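Tandik wallet and transfers: your questions

6 min read

Updated in January. Quick answers to what people write in about most. If yours isn't here, the contact bit is at the bottom.

What is Tandik?

An app for sending money abroad. You pay in with your bank account or a debit card, we change it, the other person gets it in their own currency. There's a wallet too, so you can keep a balance if you don't want to send it all at once.

Do I have to use crypto?

No. Most people never touch it. Some routes settle between us and our payout partners using a stablecoin, but that happens in the background and takes seconds. You see pounds going out and local money going in. If you want to hold stablecoins yourself you can switch that on under Wallet > Currencies. Off by default.

Which countries can I send to?

Full list is in the app under Send > Choose country. It changes fairly often so we've stopped copying it here. Routes marked "via Piteo" pay into bank accounts. Routes marked "via Jimunum" pay into mobile wallets. A few have both, pick whichever suits the person at the other end.

How much does it cost?

Two parts. A flat fee, shown before you confirm, and the exchange rate, also shown before you confirm. The rate has our margin in it. We'd rather say so than put "zero fees" on a banner. Compare the final amount received with other services, not just the fee. That's the number that counts.

Is there a minimum?

Eight pounds. Anything smaller and the fee eats it.

And a maximum?

Before you've verified your ID, £889 in total. That's a running total across all your transfers, not per transfer. Once verified it's £3180 per transfer. Business accounts are different, see further down.

Can I get my limit raised?

Sometimes. Go to Profile > Limits > Ask for more. We'll want to see where the money comes from: payslip, house sale letter, that sort of thing. Screenshots of a banking app don't count, sorry, has to be the PDF statement.

How long does a transfer take?

Mobile wallets, usually minutes. Bank accounts, same day if you send before 2pm UK time and the bank at the other end is open. Public holidays over there catch people out all the time. Check before sending rent.

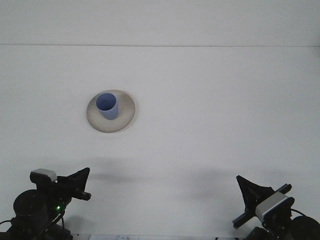
First transfers are slower. We check the name on your bank account against the name on your ID and if they don't match exactly it goes to a person to look at. Married names, middle names, accents missing. All normal, just takes longer.

My transfer says "Held". What now?

Don't send it again. Please. People do and then there are two held transfers. Open it, tap Details, and see if there's a request waiting for you. Nine times out of ten it's a question about who the money is going to. Answer it and it moves along. If there's no request there, it's with us and you dont need to do anything.

Can I cancel?

Yes if it says Pending or Held. No if it says Sent. Once it's in the other person's account it's theirs, and we can only ask for it back.

I put in the wrong account number

Message us straight away with the transfer reference. If the number doesn't exist the money bounces and comes back to your wallet, less any charge made by the receiving bank. If the number belongs to somebody else, we ask their bank to ask them. This can take weeks and there's no promise at the end of it.

Wrong phone number on a mobile wallet route is the same story, only quicker to go wrong. Read the name that pops up before you confirm.

How do refunds work?

Back to your Tandik wallet first. From there you can withdraw to the bank account you paid from. Card refunds go to the card. If the card has expired your bank will normally still find you, give it a few days.

If the rate moved in between, you get back the pounds you paid in. We take the loss or gain on that, not you.

What happened with Urrutia?

Urrutia was the old cash pickup partner. We stopped using them when the contract ended. Any transfer made through them before that was paid out or refunded. If you have an old pickup code and never used it, it won't work now, but the money's in your wallet. Have a look under History, tick "Include closed routes".

Will cash pickup come back?

We'd like it to. No date. Abelardo Ojeda, who runs our payout side, is talking to two networks and neither is signed, so we're not naming them.

Is my money protected?

Money waiting to be sent, and pounds sitting in your wallet, is kept in a seperate account from our own. We can't lend it or spend it. It is not the same as a bank savings guarantee, and you should know that before leaving a large sum with us. Stablecoins you choose to hold are not covered in the same way. Read the risk page before switching them on, it's short.

Do you pay interest on the wallet?

No.

What ID do you take?

Passport, UK driving licence, or a residence card. In date. All four corners showing. A plain pale surface works best for the photo, and turn the flash off, it leaves a white blob right over the number.

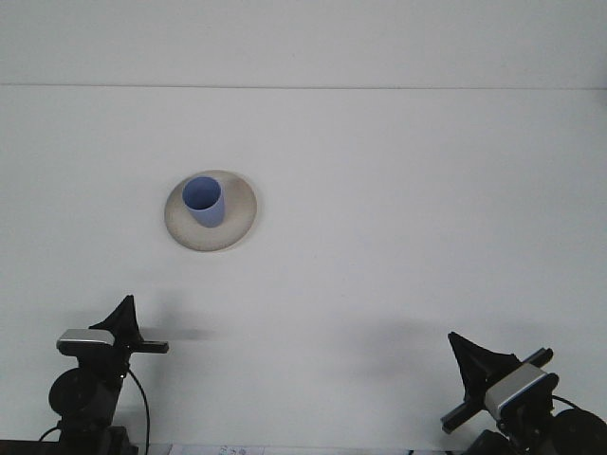 Cup on a plate, white tabletop.

The selfie check keeps failing

Face a window. Glasses off. Hat off. After three failed goes it locks until the next morning, and support can't unlock it sooner. If it fails again after that, write in and we'll do it by video call. Have the ID with you.

Can I have two accounts?

One personal each. You can have a business one as well, under the same login. Two personal accounts get merged or closed, normally merged.

Can two people share one?

No. Your partner needs their own. You can save the same recipient on both.

What about business accounts?

Separate sign-up, same app. You can upload up to 100 payees in one spreadsheet. Use our template, not your own, the columns have to be in that order. Limits are set when you join and depend on what you do. Approval takes around a week if the paperwork's complete, longer if we have to chase.

Sole traders can use a personal account for the odd supplier payment. If it's regular, please switch.

Can I fix a rate in advance?

Business accounts, yes, up to a month ahead. Personal, no, but you can set a rate alert. The alert only tells you. It doesn't send anything by itself.

Why did my rate change while I was typing?

Quotes last a few minutes and then refresh. There's a little clock next to the rate. Once you've confirmed, it's fixed.

Do I need to tell the tax office?

Depends what the money is for, and we can't advise. You can download a yearly statement under History > Export. If you've held or swapped stablecoins, export that list as well, it's a different button.

Somebody rang me saying they were from Tandik

We don't ring out of the blue. The only calls we make are video checks you've booked. Never read out a code from a text message. If you already have, freeze the account (Profile > Freeze) and then write to us, in that order.

How do I close my account?

Empty the wallet, then Profile > Close. We have to keep transfer records for a number of years by law. Marketing emails stop the same day.

How do I get in touch?

Chat in the app, 8am to 8pm. Outside those hours leave a message and it goes in the queue for the morning. Have the transfer reference to hand, it starts with TK. We don't have a phone line at the moment.

We use cookies to keep this site working and to see which pages get read. Accept all / Only necessary / Cookie settings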